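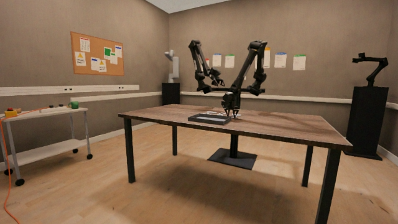 Does a two-arm tabletop cell need a written rule set if the arms are small and slow?
Every cell gets one before its first powered run, whatever its size. Ours fits on one page, and the rest of this thread is that page with notes.

2/ Background. I maintain the operating rules for the bench cells at Tondport. The current revision took effect in June. It replaced a document of 50 pages, most of it copied from older cells with fences, which our benches do not have.

3/ Rule one is the stop button. Each cell has a dedicated stop device, reachable without leaning over the table or passing between the arms. It gets tested at the start of every shift: arms powered, one slow move, press, confirm both arms hold. A test on one arm does not count as a test on the other.

4/ The reach requirement gets argued about most. People put the button where the cable ends. Extend the cable. If the button sits on something with wheels, lock the wheels and mark the parking position on the floor.

5/ Same topic: a stop cable that crosses a walkway needs a cover. We had a cell at the Plesar site fail its review on that single point. The button worked. The path to it was a trip hazard.

6/ Rule two, shared volume. Two arms on one base can reach each other. The controller must have a keep-out zone between them, and the zone must be active in manual mode as well as automatic. Check manual mode separately. Some controllers drop the zone when you switch.

7/ Default motion policy in our cells: one arm works, the other parks high. The parked pose is a named pose in the program, saved and versioned. "Somewhere out of the way" is not a pose.

8/ If the task needs both arms low at the same time, it gets its own risk assessment. It does not inherit the one written for single-arm work. This is the line reviewers check first.

9/ Rule three, contact with the table. Any program that brings fingers down to the surface must state the approach height, the approach speed and the force limit. All three go in the header comment. A reader should not have to search the code for them.

10/ Final approach is straight down, at reduced speed. Angled approaches are allowed for tray edges only, and the tray must be fixed. A loose tray moves when a finger catches it, and then every stored position inside it is wrong.

11/ Flat parts are harder than they look. The fingers have to get almost to the surface before they can close on anything. Set the surface height by measurement after every table move. Do not reuse last week's value.

12/ Rule four, what may be on the table. The parts, the tray or fixture named in the work order, and nothing else. No tools, no phones, no drinks. Drinks are also off any cart that carries electrical equipment. I have written up that one more than any other.

13/ Power strips: allowed on a cart, not allowed on the robot table. One strip per cart, never one plugged into another. Label what each socket feeds. If you have to pull plugs to find out, the label is missing.

14/ Rule five, posted documents. At minimum: the hazard notice, the stop procedure, the contact list, the current risk assessment summary. Each sheet carries a revision number and an owner. A sheet without both comes down at the next walk-through.

15/ Color headers are fine for sorting sheets. They must not be the only thing that tells two sheets apart. Put the document type in words at the top, in print that can be read from the operator position.

16/ More paper does not help. At Plesar I pulled 14 sheets off one wall, and 4 of them contradicted each other on who may reset the cell after a stop. The answer should exist in one place.

17/ On reset, then. Releasing the stop button must not restart motion. Restart is a second, deliberate action, done by someone who has looked at the table and at both grippers. If a gripper is holding a part, the part is removed or supported first.

18/ Our task software is Wan. It logs each stop with the joint positions of both arms. The logs are kept for the life of the cell. Since the June revision we have over 416 entries, and most are shift-start tests, as they should be. The ones that are not get a written cause within the week.

19/ "Unknown" is an acceptable written cause once. The second unknown stop with similar joint positions takes the cell out of use until it is explained.

20/ Simulation. We run every new program in a model of the cell first. Two conditions: the model must include everything inside the reach of either arm, and somebody must compare it with the real room before sign-off. A model with a missing shelf will happily approve a path through the shelf.

21/ A clean simulated run is permission to start the slow physical run. It does not replace it.

22/ The one-page version is called Basico. It is a checklist with boxes, a signature line and a revision number. If a rule here is not on Basico, Basico wins until the next revision — tell me and I will fix one or the other.

23/ Replies with corrections are welcome. Please quote the post number.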